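Two Arms, One Tower: Final Report
Kiltik Robotics Project, Dandovdale Technical College
Submitted in November

Our task was to get a two-arm setup to build with toy bricks, using a policy trained on demonstrations we recorded ourselves. The project plan promised "reliable bimanual assembly." We would like to go on record that we doubted this in week one.
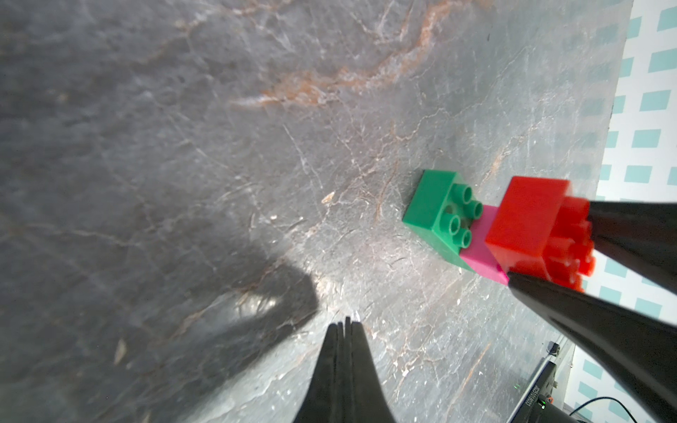
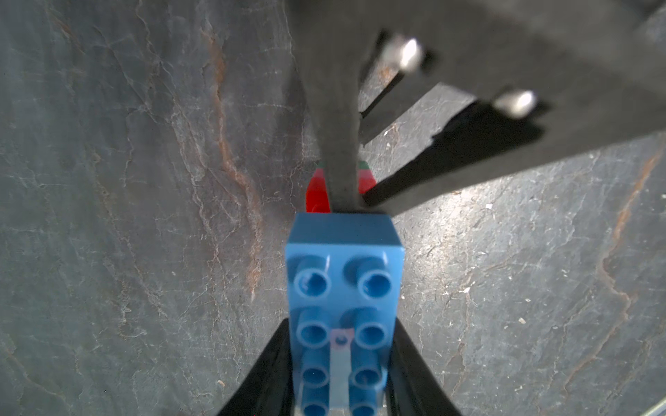
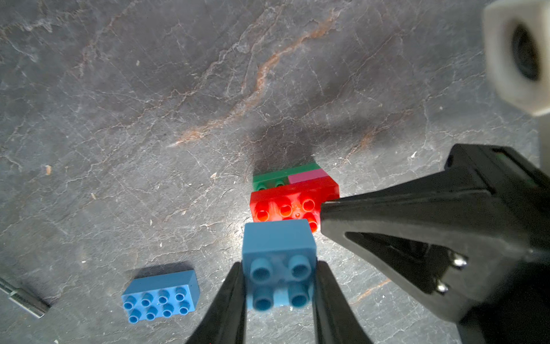
Wrist views, recorded on the marble-patterned table.

Our main complaint is with the success rate, and with how easily it can be made to look good. We recorded 427 demonstrations and ran 90 trials afterward. If "success" means a brick was picked up, the numbers are fine. If it means a brick was pressed down onto another brick and stayed there, we got 7. The wrist camera doesn't help much here. Look at the second view: the blue brick in the gripper covers part of the red one it is lined up with, and its nearest studs are blurred. We had assumed that a camera near the fingers would see more at the moment it mattered — it often sees less. In several trials the policy pressed, let go and backed away as if the job were done, with the brick sitting crooked on one row of studs.

We also question the table. The pattern has white veins, pale cracks and orange streaks, and we never tested a plain one. The Thepsuriya team's write-up, which we were told to use as a model, blames its failures on lighting and moves on. We could blame the stone in the same way, but we have no data for it.

What we do trust is the timing log. It holds 1403 grasp attempts, including the ones made while recording demonstrations, and most of the failed ones came when both arms were close to the same brick. One arm holding still while the other moves worked better than both moving together. That is a modest result for a term's work.

For the Ilatport showcase we suggest a single-arm demo with two bricks. The poster should give both success rates side by side, with the definition under each. Next term's group should test a plain tabletop before recording anything new.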